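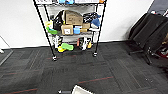 Wire shelving on castors, with boxes and bags on the middle shelf.

Wukivix Community Help
Home > Storage and tidying > Shelving
Thread 1727
Viewed 3299 times
3 replies

How do I stop small things tipping and slipping on wire shelves?

We have a wire shelving unit against the wall at work, on carpet tiles, and it has become the place where everything goes. Food, cardboard boxes, bags, bits and pieces from the kitchen. The unit is a Hetska and I have no complaints about it as such. It holds plenty of weight and the castors mean I can get behind it to hoover.

The trouble is with anything small. Narrow bottles lean over because one side of the base drops between the wires. Packets slide down behind the boxes. If I pull out a big box from the middle, two or three small ones come with it. I have tried putting the small things on the bottom shelf and the boxes higher up, and it was tidy for a week.

I would like to know two things. Is it worth lining the shelves, and if so with what? And are soft bins any good on wire, or do they sag? I already own a couple of fabric ones, so I would sooner use those than buy plastic crates. The budget is small. The shelves can be moved up and down on the posts but I haven't tried it yet.

Edit: somebody asked in a comment. The shelves are just under 500 mm deep.

Reply 1 (marked as helpful by the person who asked)

Line them, yes. I have the same sort of unit in a utility room and lined all of it except the top. You can buy clear liners cut to size. Varent do one in a roll that is 500 mm wide, so you would only need to trim the front edge. Thin ones curl, so get the thicker sort and leave it unrolled flat overnight with something heavy on it.

Stiff card works too if you want to try it before spending anything. Cut it a finger's width short on each side so it doesn't catch on the posts. It will mark if anything leaks.

Soft bins are fine on a lined shelf. On bare wire they are all right if the load is spread out, but tins will push the bottom down between the wires. I keep bread, crisps and other light food in a fabric bin and put the heavy stuff straight on the shelf next to it.

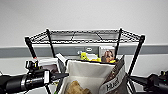

The other thing I would do is move a shelf. Most people leave the gaps as they were when the unit was put together. Measure your tallest bin, add enough room for your hand and arm to reach in over the rim, and set the shelf above to that. If you can't see into the bin without pulling it out, the gap is too small.

To move a shelf you have to empty it first, and probably the one above as well. Tap upwards from underneath at each corner, a bit at a time, until it lets go of the sleeves. Then move the sleeves up or down the same number of grooves on every post, and push the shelf back down on to them. Put the brakes on if your castors have them. Check it is level before you load it again. It took me most of a morning, although I also threw out a lot of old food.

Reply 2

Crates. Fabric goes grubby.

Comment on reply 2: They wipe down well enough. The Ikonen ones have a board in the bottom that you can take out.

Reply 3

I agree with the first reply about lining. I would add that bags with handles are useful for anything that gets carried about. We keep picnic and spare kitchen things in a fabric bag and it goes on the shelf whole, with the handle facing out. Don't let the handle hang down through the wires of the shelf or it snags when you lift the bag. 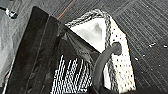 This page was last changed in January at 16:20.

For cloths and spare bags, fold them and stand them on edge inside a bin. Piled flat they slump and you end up taking out the lot to get at the one underneath. Dark mesh bags are hard to tell apart when folded, so I tie a label on ours.

Heavy boxes are best on the lowest shelf, especially with castors. I know you said the small things are down there now. I would swap them over.

Related threads
Castors leaving dents in carpet tiles
Hetska shelf sleeves, where to get spares
Lining paper or plastic for a food cupboard?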